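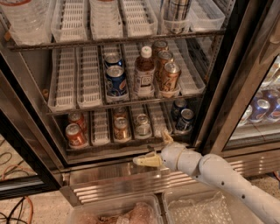 3.2 Door openings and product temperature

Open-door time was logged at each of the 30 stores in the Salazar district throughout July. Each glass-door cooler carried a magnetic contact switch on the door and a Husix temperature probe placed at the middle shelf. Switch events shorter than two seconds were removed, as bench checks showed that most of them came from vibration when a neighboring door was closed.

The mean number of openings per cooler was 229 per day, with a peak between 4 p.m. and 6 p.m. Restocking made up a small share of the openings but a large share of the total open time. Lozano reported the same pattern for dairy cases, although her stores restocked at night and ours restocked during trading hours.

Figure 2. An open beverage refrigerator with three visible shelves of drinks. White lattice divider trays form narrow channels on the middle shelf.

Air temperature at the probe rose quickly after the door opened and fell again within minutes of closing. Liquid temperature changed far more slowly. We therefore treat the two as separate outcomes — the air reading drives compressor cycling, while the liquid reading matters to the customer. Valderrama used air temperature for both, and his estimates of warming are likely too high for that reason.

Fill level was recorded by store staff on a scale from one to 5 at opening and at closing. After incomplete forms were dropped, 691 records remained. The Lundstead store changed its cooler model partway through the month and is reported separately in Section 3.4.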